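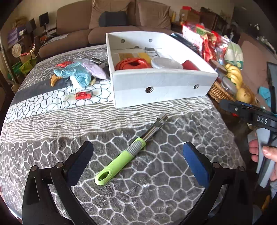

Tamgate hand-held gripper kit, evaluation notes, continued. Two units, used as a pair. Loan terms unchanged from July: we return everything or we buy everything, no partial return. Berenice has the paperwork.

Setup. Unpacked, charged and paired both grippers without the manual, then read the manual and redid the pairing because the left and right assignments were swapped in the log. The software accepts a swapped pair without complaint. Anyone starting a session should close one gripper at a time and watch which trace moves. Added this to the checklist on the shared drive.

Task set is the household one Irfan wrote for the Nel kit, so the numbers can be compared. Small kitchen tools and containers, one open box, items in and out, plus a handover between the two grippers. Soft surface on purpose. The Nel kit looked fine on a bench and poor on anything that gives.

Results so far:

Episodes logged: 471
Rejected at review: 70
Recording time: 138 minutes

Most of the rejects are tracking dropouts at the start of an episode, when the operator begins moving before the position estimate has settled. Waiting for the second tone fixes it. A smaller group are real grasp failures, mainly thin flat items. Cards are bad. The finger tips meet cleanly in air but the lower one rides up on the fabric, and the card folds or slides away. Long handles are easy if approached across the handle and poor if approached along it.

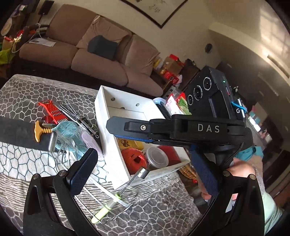 DAS unit with the camera module on top; box and kitchen tools on the quilt.

Camera module. Mount is stiff enough, no shift in the calibration check after the full set. The cord loop hangs from a side clip and I would like it shorter or taped down. Have not seen it in the footage so far, but I have only gone through half. Indicator light is small and faces away from the operator in some wrist positions — a problem when working alone, less so with a second person at the laptop.

Pads. The textured surface holds smooth handles well. It also collects lint. Wiped them between blocks with a dry cloth. Tamgate lists spare pads as a consumable but gives no service interval, and the price sheet has them only as part of a full finger set. Asked for them separately.

Handover. Works, slowly. The receiving gripper has to come in from the side or the two bodies touch before the fingers close. Operators learn this in a few tries. Irfan's written instruction says "face to face" and should be changed.

Trigger effort is higher than on the Nel kit. My hand was tired by the end of the second block and closing speed dropped, visible in the traces. Need to decide whether to cap block length or rotate operators. I lean toward rotating. 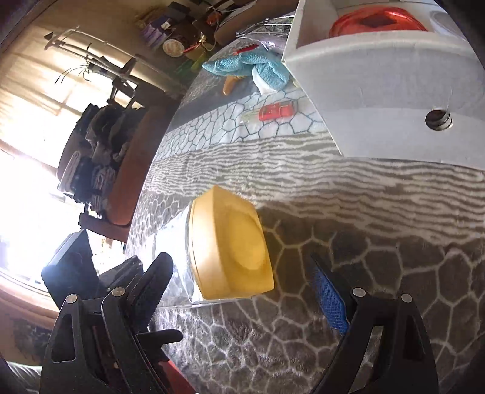 Etberg, 27 August 2018

Container block. Clear body, square yellow lid, started on its side. Opening is wide enough to take it by the lid end with some margin, so no change of fingers needed. Depth from the module is unreliable on the clear wall, as expected, and good on the lid. For annotation, use the lid as the reference.

Lens distortion at the margins is strong. The supplied undistort profile handles it except in the extreme corners. Paltetti want raw files anyway, so keep both and do not overwrite.

Open items:
Spare pad price, waiting on Tamgate.
Swapped-pair warning in software, reported, no reply yet.
Repeat the card task on a hard surface for comparison.
Berenice to check whether the loan covers worn fingers.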